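# Clearing the Table: Pictures from the Shared Kitchen

The Ostapchuk Residence Kitchen Bulletin publishes a short gallery in each number, devoted to one household task as it is carried out in the shared kitchen. The present gallery concerns the round serving tray and the clearing of a meal. Captions and notes were prepared by Viorica Husar of the Residence Office.

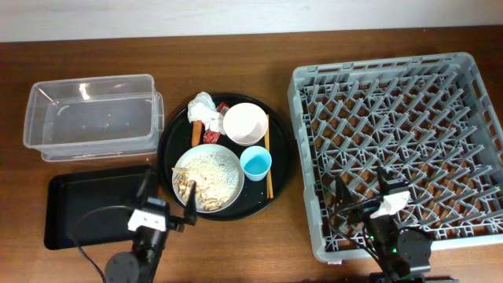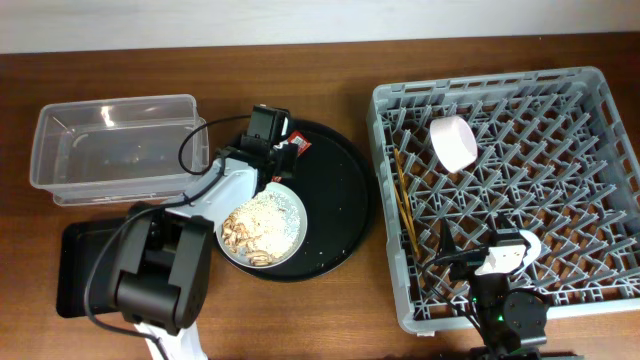
*Kitchen Bulletin, Volume 5, Number 2 – Page 30*

**First picture.** The round black tray at the clearing stage, with the plate of rice, a small white bowl, a light blue cup and a pair of chopsticks gathered on it. The bits of trash are on the tray as well and have yet to be separated from the dishes.

**Second picture.** The same table, with the plate of rice on the round tray and a few white grains scattered on the tray's dark surface. A small red snack packet lies near the top of the tray. The large gray dish rack takes up the right half of the table.

## Notes to the Gallery

### The round tray

Residents are asked to clear each place setting onto a round tray before any item is rinsed or stacked. The practice was adopted in the Nudberg building and later extended to the kitchens in Beditz. It keeps crumbs and grains of rice within a raised rim and leaves the wooden tabletop free for wiping. A tray that has been used for clearing should be emptied completely, rinsed on both sides and dried before it is returned to the shelf. Trays should not be stored with food on them, even for a short time.

The Residence Office has received several requests for larger trays. These have been considered, and the present size will be kept. A larger tray does not pass easily through the door to the scullery when carried level, and residents who tilt it tend to lose the cup first.

### Food left on the plate

Both pictures show a plate with a good deal of rice still on it. Rice should be scraped into the food waste bin with a spatula and never rinsed into the sink. Cooked rice swells further in the drain, and the Beditz kitchens were without a working sink for three days in the spring as a result. Side dishes and garnishes are to be scraped off at the same time. Residents who wish to keep untouched food should transfer it to a lidded container of their own, labeled with a name and room number, before the plate is carried to the tray.

### Packets and wrappers

Snack packets, paper and other small trash belong in the general waste bin beside the door. They are easily overlooked once dishes have been stacked over them, and wrappers have been found in the rack on more than one occasion. The tray should be checked a final time after the dishes have been lifted off.

### The dish rack

The rack shown in both pictures is made of gray plastic and is of a generous size. The second picture gives the better impression of its base, where diagonal ribs cross to form small diamond-shaped compartments. The following arrangement is requested:

- Plates are placed toward the back.
- Bowls and cups are set upside down, with space between them.
- Chopsticks are laid flat and kept together in pairs.
- Knives are washed, dried by hand and put away at once. They do not go into the rack.

Only scraped dishes should be placed in the rack. Grains of rice that dry between the ribs are difficult to remove, and the rack must then be soaked. Soaking is carried out in the deep sink with warm water and a measure of Maltodico cleaning powder, which is kept on the lower shelf – please close the lid firmly after use.

### Clear containers

A clear plastic container stands at the left of the table in each picture. Containers of this type are common property and may be used for clean, dry items only. They are not suitable for raw food or for carrying dishes to the sink. A container with a cracked rim should be handed in at the Residence Office, where it will be replaced.

### The tabletop

The wooden table is to be wiped with a damp cloth after every meal and then dried. Standing water leaves pale rings in the finish. Scouring pads must not be used on the wood. Rings and scratches may be reported without charge to the resident, provided that the report is made promptly.

## Correspondence and Contributions

Sunita Ambrose has kindly agreed to edit the gallery for the next number, which will be concerned with the pantry shelves and the storage of dry goods. Residents of all buildings are invited to submit pictures of their own kitchens, together with a caption of one or two lines. Submissions should reach the Residence Office by 24 July 2026 and should state the building and the floor. Printed copies of the Bulletin are available at the front desk in Nudberg and on the notice shelf in Beditz.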